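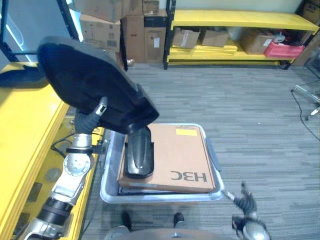

The big store room sort-out: where we've got to

Well, we said we'd do it before Christmas and we are doing it! The store room at Stallbridge is finally getting the turn-out it has needed since we moved in, and I'm so pleased with how it's coming along that I asked for a whole item in the newsletter to tell you about it.

For anyone who hasn't been down there lately, the back half had become the place where things went when a desk changed hands. Bits of chair, packaging from kit we'd set up ages ago, leads with no partner, a kettle base without a kettle. You could get to the shelving if you turned sideways and breathed in. Now you can walk straight up to it, and there is carpet to stand on (grey stripes, for those who had forgotten).

The system is simple, and I'm a bit in love with it. Every job starts with one plastic bin. You pick a patch of floor or a shelf, put the bin beside you, and anything that doesn't belong on that patch goes in. Flat card goes at the bottom, awkward shapes go on top. When the bin is full you stop, take it over to the sorting table and decide what each thing is for. Then you start again with an empty one. Kacper suggested working this way after we'd spent our first session making a huge heap in the middle of the room and then having to climb over it to go home. So much better!

The grey bins with the rounded corners have been brilliant for this. They slide nicely on the carpet, they take a decent-sized box lying flat, and the raised rim gives you something to get hold of. We had four to begin with and have asked Warine, who supply our office bits, for more of the same.

What goes where

Chair parts. If you find a backrest, a seat, an arm or a wheel, please don't try to match it up on the spot. Put it in a bin and bring it to the table. Przemysław Witkowska is going through the lot with a set of hex keys and has already put together nine working chairs from what we thought was scrap. Nine! They are in the meeting room now if you'd like to try one. The one by the window is the comfy one, and I've got my eye on it for the long November meetings.

Boxes for equipment. We do keep some of these, but only where the item is still under guarantee or likely to be moved. Kacper Laskowska has the list, so ask before you flatten anything with a maker's name on it. A box we're keeping goes on the stack by the black shelving with the label facing out. Everything else gets flattened and goes out with the card.

Plain delivery boxes. Check inside first, please. One of them, opened and folded shut again, turned out to have a full set of new desk lamps from Valow in it, which we had been on the point of reordering. Very happy about that.

Cables. There's a tub for these on the sorting table. Coil them, put a bit of tape round with what it is, if you know, and drop it in. If you don't know, drop it in anyway and someone who enjoys that sort of thing will have a look.

The yellow bench. Tops are for work in progress and should be clear at the end of the day. The lower tier is deeper than it looks and things do roll to the back, so have a feel round with a torch before you call it done.

What's next

The shelving is the last big piece. We want the heavy things low down, the things we use every week at waist height and the once-a-year things up top (the banners, the spare urn, the folding signs). Nowakowski are collecting whatever we can't mend or pass on, and they've asked for metal and plastic to be kept apart, so there will be two marked spaces by the door. The collection costs us £300 however much we give them, which is a good reason to be thorough before they come!

If you have something of your own in there, now is the time to claim it. We've found a bicycle pump, two umbrellas and a rather nice cake tin, and they're all on the windowsill by the kitchen waiting for their owners.

You're welcome to come and do a bin whenever you have half an hour. One bin is a proper help, and there's tea afterwards - good biscuits too, this time. Put your name on the sheet by the door so Kacper knows how many pairs of gloves to put out.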